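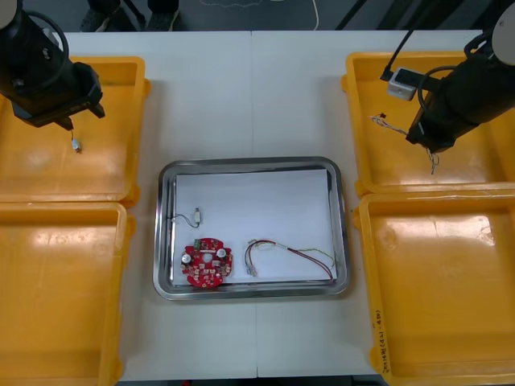 Yellow trays either side, steel tray in the middle, paper liner down.

Sort the small parts before you fix anything

Most advice on small electronics work begins with the iron. I think it should begin with trays. A bench without fixed places for boards and leads costs more time than a slow tool does, and the loss never shows up on a job sheet.

My preference is one shared tray lined with plain white paper, and a separate bin for each kind of part. White paper shows up a black lead or a stray screw. Steel on its own throws glare and hides both. The liner costs next to nothing and should be changed when it gets grubby. 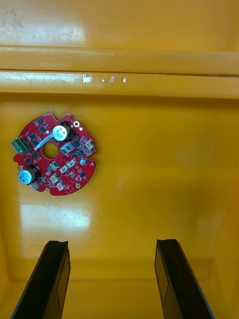 Boards deserve a bin to themselves. A tall capacitor near the rim will catch on a wire bundle, and pulling the two apart is how legs get bent. At Wakeo we kept boards and harnesses together until June, in 35 bins, and untangling was treated as part of the job. Manee Prasertsri argued that deeper bins would solve it. I disagree — depth only buries the problem.

Colour is a weaker point. Yellow gives good contrast against a red board, but a grey bin under decent light would do. Marker on the rim is fine for labels, provided the old writing is cleaned off first.

Last updated: June
Shares: 35 | Comments: 2

Related
Bin sizes compared: Susness and Poon
Keeping track of 4000 leads
The Lamulau bench, revisited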